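Pilling on couch cushions, shave it or leave it?
Posted by Asabe Ogbonna, 9/30/19

We bought a Wilta couch in November and the seat cushions have started to pill where people sit most. The back cushions and arms still look new. The tag has a W on it and says the cover is polyester with a little wool. Can I use a fabric shaver on a nubby weave, or will it cut the loops?

Joon-young Shin
You can, but go carefully. Vacuum first with the upholstery tool, then hold the fabric flat with your free hand and run the shaver over it without pressing. Try the underside of a cushion before you do the top. If your shaver has a height setting, use the highest one.
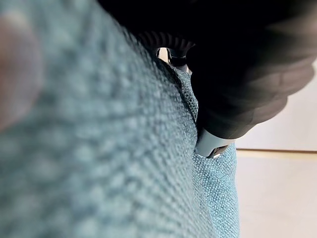
Stay away from seams and piping - that is where I put a hole in mine. Pills near a seam should be snipped off with small scissors. Expect to do it again in 3 months or so. It slows down once the short fibers have worked their way out.

Pauline Bainbridge
Don't use a razor. I did and it pulled threads.

Chidubem Yusuf
W on the tag means water-based cleaner is OK, nothing to do with pilling. Check your warranty before you cut anything. Mine was 5 years but left out pilling. Swap the cushions around too if they are the same size, so one seat doesn't take all the wear.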